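## 4. Build and bench setup

The cell was put together in the shared workshop at Dulesdale, evenings mostly. Everything bolts to slotted aluminum profile, so moving a fixture is a matter of loosening T-nuts and sliding. Good for a prototype, bad for repeatability; see 4.3.

### 4.1 Arm and gripper

Arm hangs over the table and works straight down. We tried a side mount first and gave up. Tower cases have walls, and the elbow kept wanting to be where the wall was. Top-down costs us reach at the far corners but the approach planning gets much simpler.

Gripper is a two-finger parallel type. Fingertips are our own, filed by hand by Medrano after the first printed pair flexed too much under load. Second pair is still in use. Cable routing matters more than we expected: with the loops too short the wrist fights them on every rotation, with the loops too long they drag in the case. Current lengths were found by trial and error and we have no better method to offer.

### 4.2 Software

Control runs on a Clorkgate board under the bench, planner on a seperate desktop. Task scripts are plain text, one step per line, with an approach height, a grip width and a force limit. No learned policy in this section. Figueroa wrote the step runner, which we call Okabe, and it does very little: read line, move, check force, log, next line. If the force check fails it lifts straight up and waits for a person.

The full socket script has 11 steps. The force limit on the downward moves was set to 2 N and has stayed there since October. We also cap the descent speed for the last 20 mm above the board.

### 4.3 Fixturing

The case lies on its side, open face up. No clamps in the first version, just the weight of the machine on the profile. Worked until a drive cage snagged a fingertip and the whole tower shifted. After that we added stops on the table and re-zero against a chassis corner before every run. Re-zero takes longer than the shortest scripts, annoying but we kept it.

### 4.4 Socket work

Hardest job in the set. Parts are small, flat and shiny, the fingers have to come in past the power supply and drive cage, and there is a graphics card right next to where we want to be. Figure 1 has the gripper over a Dell board, retention frame open and CPU socket empty, with a flat metallic part held between the fingertips just above the interior. Shiny parts also wash out under the bench lights, so the grip point comes from the script and the re-zero, not from vision.
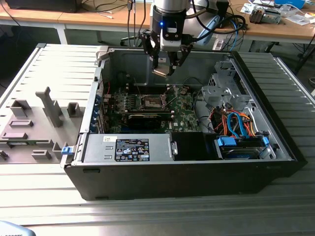 **Figure 1.** Gripper holding a small flat metal part above the open case. Removed side panel at left.

### 4.5 Known problems

- Loose drive cables. They spring back after being pushed aside and the planner has no model of them. For now a person tucks them before the run.
- Re-zero assumes a square chassis. Donated cases from Drererance are often bent, and a bent corner throws off every step after it.
- Fingertip wear. Needs a proper log, we dont have one yet.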